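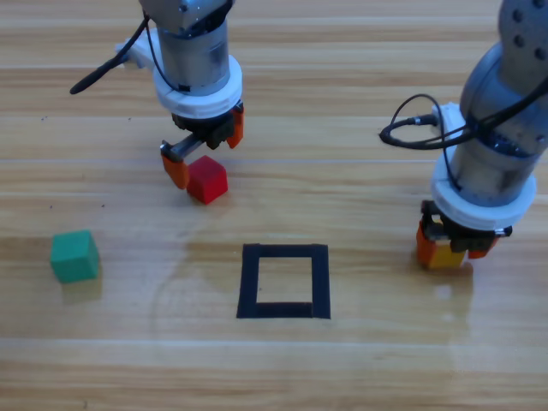 Reference > Typography > Typefaces > Mellton

2 min read

Mellton is a serif typeface family intended for book and newspaper text. It was first issued in metal by the Betancur foundry and later adapted for phototypesetting and digital use. The name is also applied to a narrower newspaper cut, sold separately as Mellton News.

The roman has a large x-height, short descenders and bracketed serifs. The lowercase g has two stories, and its ear is flat. The italic is narrower than the roman and slopes at 17 degrees, which is steep for a text face. Early castings had no bold. One was added when the family was extended to five weights.

The metal type was cast in sizes up to 40 point. Sizes below 8 point were drawn separately, with wider letters and heavier hairlines, and these drawings became the basis of Mellton News.

A digital version was released by Diridov on June 25, 2019. It contains 1,643 glyphs in each roman font, including small capitals, old-style figures and Cyrillic. The italics have a smaller set and lack the Cyrillic small capitals. Spacing was redone throughout, and lines set in the digital version run slightly shorter than in the metal.

Mellton is sometimes confused with Korarico, a later face from the same foundry. Korarico has a single-story g and unbracketed serifs.

Related articles
Korarico (typeface)
Betancur type foundry
Optical size
Old-style figures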